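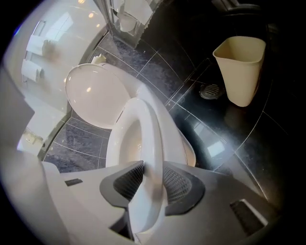 Udengate, September

I told my sister I'd got a job in robotics and she bought me a card with a rocket on it. I didn't have the heart to say it was toilets. Well, toilets at the Alvarado, so posh toilets, with black floor tiles you could do your hair in, but toilets all the same.

What you do is hold the gripper by hand and be the robot. Seat up, seat down, lid up, lid down, and the whole time it's learning from you (or so they tell us at Zusurent). We had to get 600 goes out of that one bathroom. By teatime on my first day I'd done 157 and my wrist was making a noise like a gate.

The thing is, you start being careful. I'd lived forty-odd years without once thinking about how I put a toilet seat down. I just dropped it, like everyone! But now there was going to be a machine somewhere that did it exactly my way, for ever, in hotels I'd never be able to afford, and I found I wanted it to be polite. So I slowed down. I let the pads take the rim and I brought it down the way my mum used to close the door on a sleeping baby.
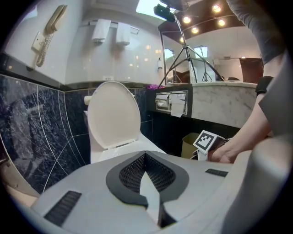 Me and the marker, before lunch.

The office in Virkavbridge rang that evening. Someone had been going through my goes and wanted to know why they'd got so slow after the first hundred. Was the gripper sticking? I said no, it was fine, I was only being quiet. There was a long gap on the line.

"Quiet for who?" she said.

I said, well, whoever's asleep next door.

I thought that was me finished, I really did. I packed my bag and sat on the edge of the bath at home eating toast, working out what I'd tell my sister about the rocket. Then a message came through at ten past nine. Could I do the rest of them the same way, please, and could I come in early and show the others?

So I did. Four grown adults in a corridor, all practising on a seat that wasn't attached to anything, and me going softer, softer, there, you've got it.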